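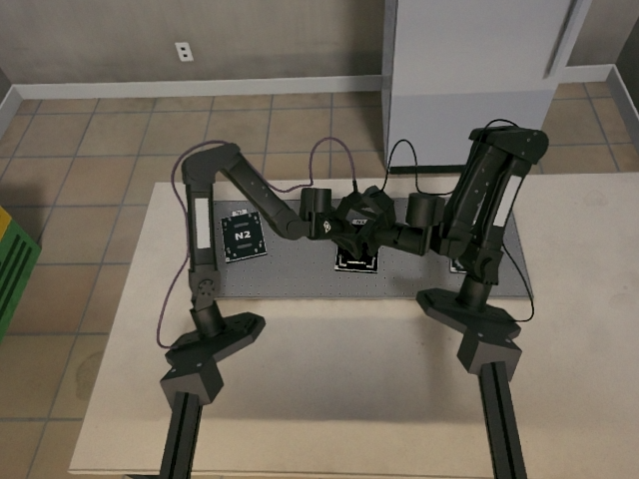 What is squared pattern paper used for?

It is used for drafting and copying sewing patterns, where a printed grid keeps the grain line straight and lets you enlarge a small diagram to full size without measuring every point.

May 5, 2018
By the Primport shop desk

Clerkcombe Squared Pattern Paper, 26 m roll

Clerkcombe is our standard drafting paper for home dressmakers and small workrooms. It is a plain white paper, printed on one side with a one-centimetre grid and a slightly heavier line every five centimetres. The reverse is blank. The roll is 129 cm wide, so most trouser and coat pieces can be drawn without a join.

The paper takes pencil, ballpoint and felt tip. Soft pencil rubs out cleanly, but go gently over the grid, as hard rubbing will lift the surface. It folds flat for storage and can be pinned to cloth, although heavier cloths such as coating are better held with weights. It is not meant to be sewn through. If you want to tack a pattern together and try it on, use our Ikthorpe tracing cloth, sold by the metre.
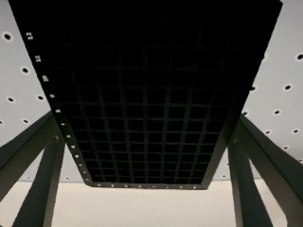 Grid colour matters more than most people expect when they buy their first roll. We print Clerkcombe in mid blue on white, which stays visible under a desk lamp and does not compete with a pencil line. We did try darker papers and did not keep them. Thin green-grey lines on a black board are readable enough in the middle and lower down, but they fade away into the black near the top, and a hem drafted over lines like that is easily a square out. If you find blue hard on the eyes, the same roll is made with a grey grid.

Enlarging a diagram

Many older sewing books give patterns as a small drawing on squares, with a note saying what each square stands for. If one square equals five centimetres, use the heavier lines on the roll and ignore the others. Mark the corners first, then the points where each curve crosses a line, and join them up. Check the seam lengths against each other before you cut. Seam allowance is often left out of these drawings, so read the notes.

Storage

Keep the roll upright and dry. Paper left in a cold room can stretch a little across its width and will not always go back. For finished patterns, the Conceição hanging hooks hold up to 300 g each, enough for a full set of coat pieces – punch the hole at least four centimetres in from the edge.

Details

Width: 129 cm
Length: 26 m
Grid: 1 cm, heavier line at 5 cm
Colours: blue grid, grey grid
Core: cardboard

Price and delivery

One roll is £44 including delivery to mainland addresses. Rolls are sent in a tube and cannot be folded to fit a letterbox. Unopened rolls can be returned. Cut lengths cannot, so if you are unsure about the grid colour please ask for a sample sheet before ordering.

Last updated: February 2019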